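Category: Working Life / Small Business

The translator has her office above the bakery in Lerkville, and when I came in the morning the stairs smelled of bread. She has worked at home and in this room for 15 years, mostly with manuals and food labels. Her first big customer was Bovano, a maker of kitchen machines, and she still keeps their first order in a folder.

"It was 1371 words about a mixer," she told me. "I needed a whole week for it. Today I would do it before lunch, but I am not sure it would be better."

I asked how she learned the trade. She did not study it. She was writing letters for the export office at Vainio, and one day the person who did the translations left, so the letters in the other direction came to her desk too. After eight months she asked for a higher pay and did not get it, and in April she went out on her own.

The hardest thing in the beginning was the price. She asked too little, and the customers got used to it. When she raised the price for Gustora, they were silent for two weeks and then they sent a bigger order than before. "I had slept badly all that time," she said. "I should have written to them a year earlier." 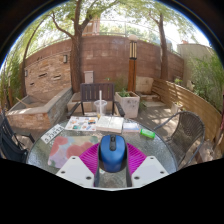 A blue computer mouse with a scroll wheel.

Then we spoke about her hands. At the age of 52 she began to have pain in the right wrist, and the doctor advised her to change the side. She now uses the mouse with the left hand until lunch and with the right hand after. It took her about a month to stop clicking on wrong places. She also learned many keyboard shortcuts, which she writes on a paper beside the screen.

Does she want to stop soon? She thought about this for some time. "I want fewer labels," she said. "I would like to translate one cookery book from the first page to the last. Bovano has asked me for the new oven manual, so the book must wait until that is delivered."

Last updated: April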